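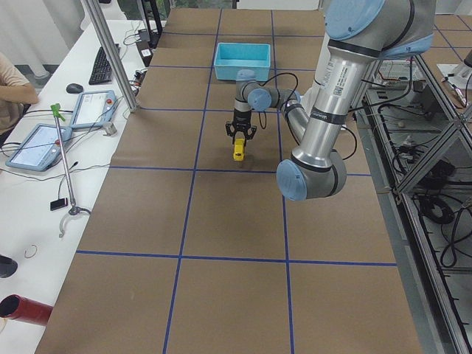 Chapter 5
Gum Tissue and the Structures That Hold a Tooth

Last updated: January 2021
Reading time: 3 min

Most patients think of a tooth as something set into bone, like a post in concrete. The tooth does sit in a socket, but it does not touch the bone directly. Between the root and the socket wall is a thin layer of fibers called the periodontal ligament. These fibers let the tooth move very slightly each time a person bites down, and they carry nerve endings that tell the brain how hard the bite is.

The ligament is one of four tissues that make up the periodontium. The others are the gingiva (the gum), the cementum that covers the root, and the alveolar bone that forms the socket. This chapter deals with all four, beginning with the gingiva, which you will examine first in any patient.

5.1 The healthy gingiva

Healthy gum tissue is firm and fits closely around the neck of each tooth. Its color varies a good deal from person to person, from pale pink to brown, and color by itself is a poor guide to health. A change in color from one visit to the next tells you more. Between the teeth, the tissue fills the space in a small peak called the papilla. Around each tooth there is a shallow groove, the sulcus. In health the sulcus measures up to 3 millimeters when checked with a probe, and it does not bleed when probed gently.

The gum next to the tooth is attached gingiva. It is bound tightly to the bone under it. Farther from the tooth it gives way to the looser, darker lining of the cheek and lip, and the line where the two meet can usually be seen by pulling the lip outward. 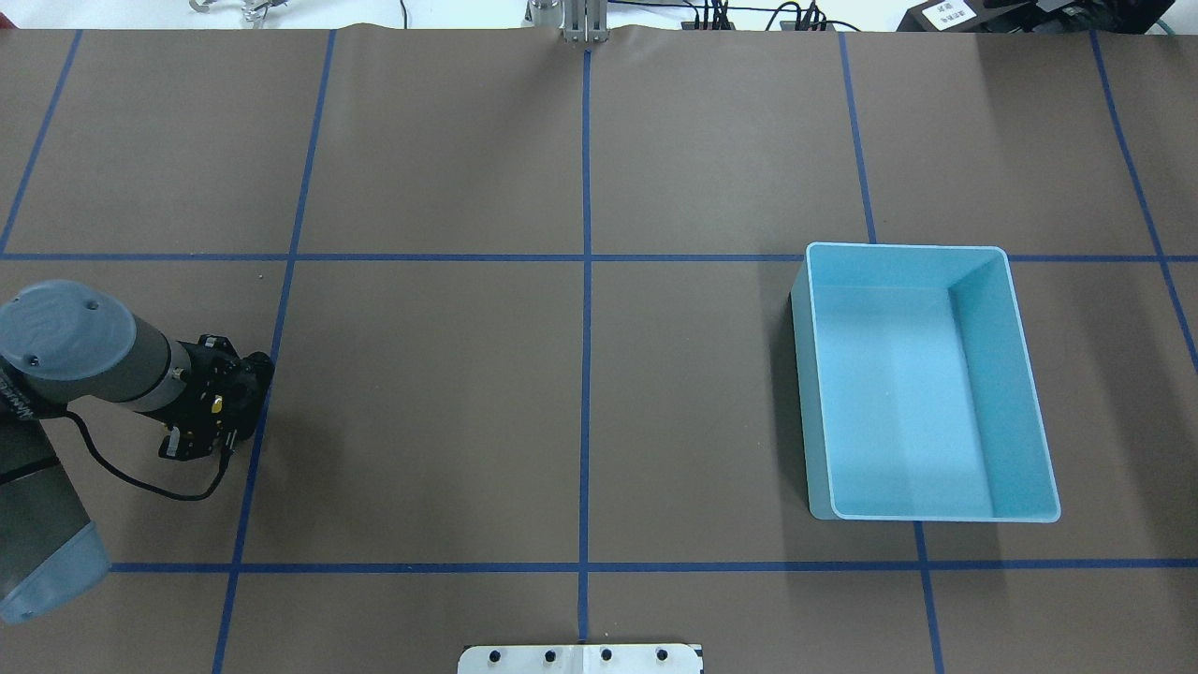

Brown paper work surface marked into cells with dark blue tape.

Students often press too hard when they first use a probe. The Lalley exercises at the end of the chapter are meant to correct this before you work on a patient. Do them in order, and write down your readings each time.

5.2 How gum disease begins

Plaque collects along the gum line within hours of brushing. If it stays there, the gum becomes inflamed. It swells, its edge looks rounded, and it bleeds easily. This stage is gingivitis, and it can be reversed with good cleaning at home and in the office.

In some patients the inflammation moves deeper. The fibers under the sulcus break down, the groove becomes a pocket, and bone is lost. This is periodontitis. Lost bone does not grow back by itself, and treatment aims to stop the loss from going further.

Case 5-A follows a 65-year-old man who came to the Flemholm clinic in December with a loose lower front tooth. He had no pain and had not seen a dentist in several years. Read the case notes by Sotiris Tzavaras before going on, and list the findings you would want to confirm yourself.
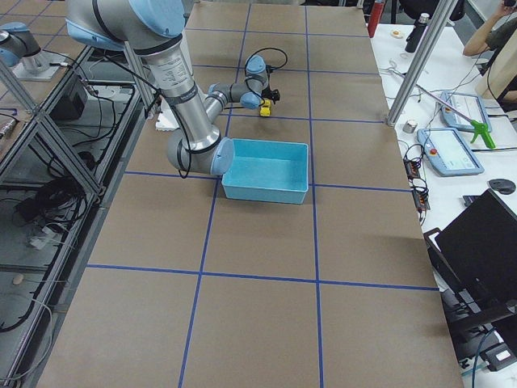 5.3 The periodontal ligament

The ligament is narrow, usually a fraction of a millimeter wide, and on an X-ray it shows as a thin dark line around the root. Its main fibers run from the cementum to the bone in several directions.

3 comments
65 shares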